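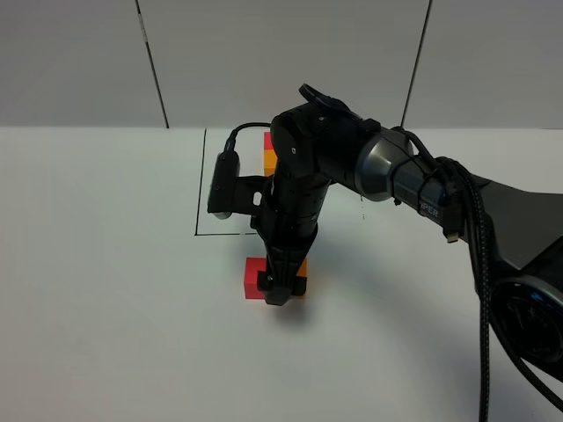

Our arm over the blocks, with the marked rectangle on the table

Small arm on a table: what rules for cables and floor markings?

Posted by livimine_lab, June 10, 2019

Good evening to all. We are a small workshop and we use a light arm for sorting coloured blocks. The cables are fixed to the arm with ties, but some hang in loops, and one goes down past the table top. I have drawn a thin black rectangle on the table for the work area. Is this enough as good practice, or must I have a real barrier? Our insurance asks for something written.

Plemuvwood
A drawn line tells people where the work is, but it does not stop anybody. You need a written risk assessment for your own task, with speed, load and what the gripper can pinch. Ours at Cirusum is 2 pages and the insurer accepted it. For the cables: move each joint slowly to both ends of its travel and watch every loop. If a loop becomes tight or can catch the table edge, tie it again. We repeat this check each December. Please put the stop button where you can reach it without leaning over the table.

Mfaume
I would make the line thicker, it is hard to see from a chair.

livimine_lab
Thank you both. I will begin with the cables and then write the paper. Should the camera cable at the wrist be on the same check list?

Plemuvwood
Yes, the same list. Turn the wrist fully both ways.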